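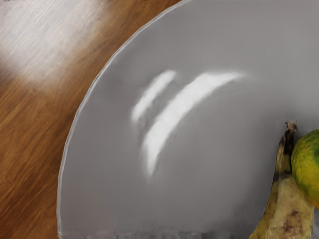

Lasta: simulated tabletop episodes with a rulebook attached

Version 2. Last edited Wednesday, May 25, 2022.

What you get

2603 simulated episodes of food and tableware handling, rendered in Kisis, plus the labeling rules we wrote for them. 242 episodes are held out. Please leave them held out. We have read enough papers where the test split wandered into tuning.

Why there are rules

Most "good practice" lists for robot data say things like "ensure quality." We couldn't work out how anyone would fail that. Ours are meant to be easy to break and easy to check:

- An episode counts as a success only if the object is at rest for 30 frames at the end. Close doesn't count.
- Failed episodes stay in, labeled as failures.
- Views with no robot in them stay in too.
- Glare is not retouched. If your detector hates shiny plates, we'd like to know.
- Any score from this set is reported as "simulation," in the same sentence as the number.

What we don't claim

Compliance with any safety standard. A rendered plate can't be dropped on a foot. The Nolte checklist in docs/ is a reviewing aid, and filling it in proves that someone filled it in.

We also doubt that results here carry over to real kitchens. The Trevico runs from February were meant to test that and were too few to settle anything, so they are not included.

Known problems

Fruit friction values are guesses. Soft items bend less than they should. Some labels disagree with the rules above; open an issue with the episode number.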